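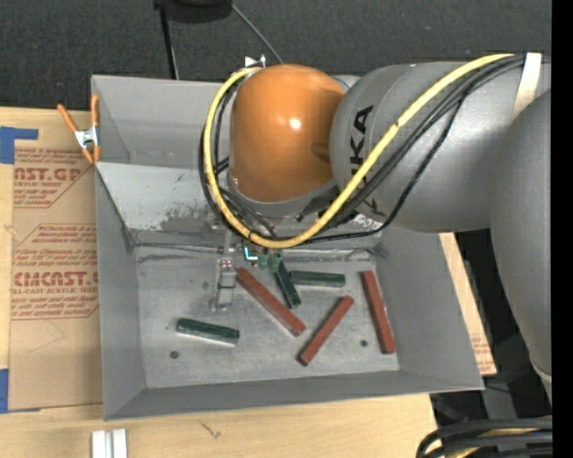 At Clutov, sorting gets a helper and the sorters get new jobs

Print this article | E-mail to a friend

May 29, 2020

BORKBERG — For as long as most people at the Clutov parts shop can remember, the day began with somebody leaning over a metal bin and picking out blocks by hand, red ones and green ones, until their back told them to stop. Since December a robot arm has been taking over that chore a little at a time, and the sorting crew has had to work out what to do with itself.

"I was against it, I'll say so," said Firdevs Polat, who has sorted at Clutov for 12 years and now looks after the arm on the early shift. "I thought, well, there goes my chair. And then they handed me the gripper and asked me how I'd pick up a block lying crooked against the wall of the bin, and I had plenty to tell them."

The shop employs 32 people. According to plant manager Recep Keskin, no one has been let go, though three sorters have moved to inspection and another went to shipping — a change she asked for, he added, and one she seems to be enjoying.

Not everything is settled. Doğukan Kırmızıgül, who speaks for the floor staff, would like the new duties written into the pay scale before summer is out, and he misses the talk around the bins. Keskin said the two sides are meeting again soon, with coffee.

This site uses cookies. By continuing to read, you agree to their use.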